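To: Rumgate Cord & Knot list
From: Yiran Hou
Date: Tuesday, February 10, 2026
Subject: Re: [rumgate-cord] Sorting leftover cord: by color or by thickness?

Muchen Su wrote:
> I have a drawer that has turned into one big knot. Everything left over
> from the Majali blanket is in there, plus the cord I bought for the
> plant hangers and never used. Before I start pulling it apart, do you
> all sort by color or by thickness? And does anyone wind every piece,
> even the short ones? I measured a few and most are under 40 inches.
> Zixuan says to throw those out but I can't do it.
>
> Muchen

Muchen, please don't throw them out! Short pieces are my favorite part of the whole stash. Anything over a hand's length can be a tassel, a zipper pull, a wrapped handle, a tie for the next bundle. Send them to me if Zixuan wins the argument (I'll pay the postage, I mean it).

On your question, I went back and forth for years and I'm now firmly a color person. I tried thickness first, the way Yichen Xie taught it at the Tetham workshop, and it's a good system if you mostly work from patterns. I don't. I start with a color I'm in the mood for and then dig, so thickness sorting meant opening every single container to find my reds. Now I do one rough pass by color family and stop there — warm brights in one place, naturals in another, blues and grays in a third. If it's borderline, it goes wherever my hand was already heading.

The rough pass is the bit I'd really push you to try. Don't untangle anything yet! Put out open bins with low sides, tip the drawer onto a table, and pull the colors apart in loose handfuls. Once a tangle is all one family it gets so much easier, I think because you quit chasing one strand through five others. You can do the slow work later with the radio on.

Plain plastic bins are fine. I look for a smooth rounded rim, because a rough edge will catch on soft cotton and pull a ply loose, and then you're there with tweezers.

Reds and purples on the left, naturals on the right, and the blue-gray still on the wood. Second one is a bin up close:

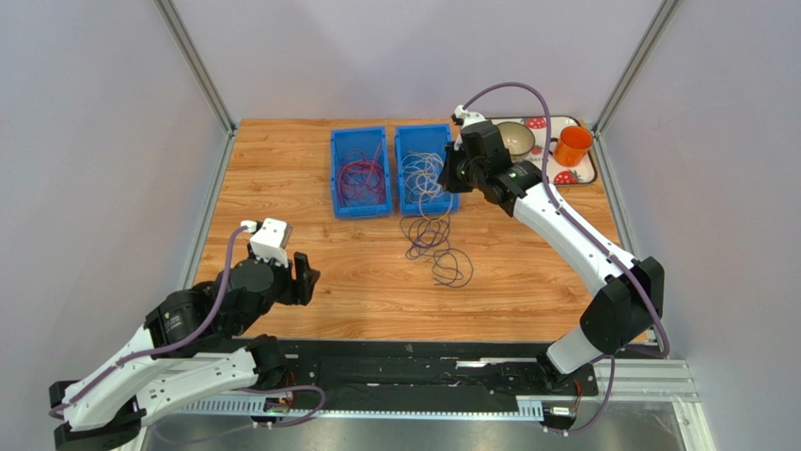
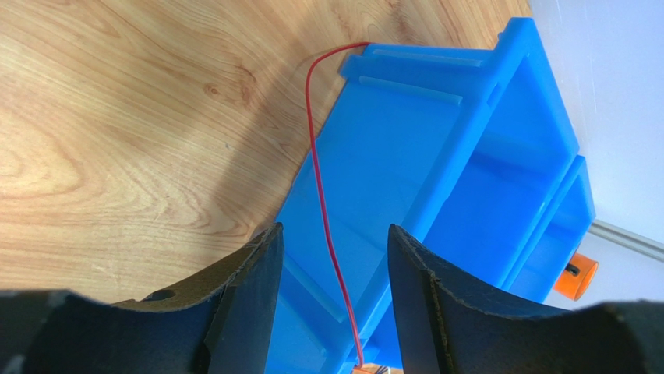

As for winding, I only wind what I can get at least three turns out of around my fingers. Figure eight between thumb and little finger, wrap the tail twice around the waist, tuck it under. No cards, no clips. Everything shorter goes in a jar, unwound, and the jar is the first place I look when I need a tie. I know Tarcísio Teixeira winds everything down to the last inch and labels it too, and his shelves are gorgeous, but I'd never keep it up.

One more thing about the Majali leftovers. If that's the same soft twist you brought to the April meetup, wind it loosely. Mine kept a kink from being wrapped tight over one winter and I had to steam it before it would lie flat in a braid. It came back beautifully, though!

Would love to hear how the drawer goes. And if you turn up any of that dark green, I'm short for the edge of a bag and would happily trade you naturals for it. I have so many naturals.

Yiran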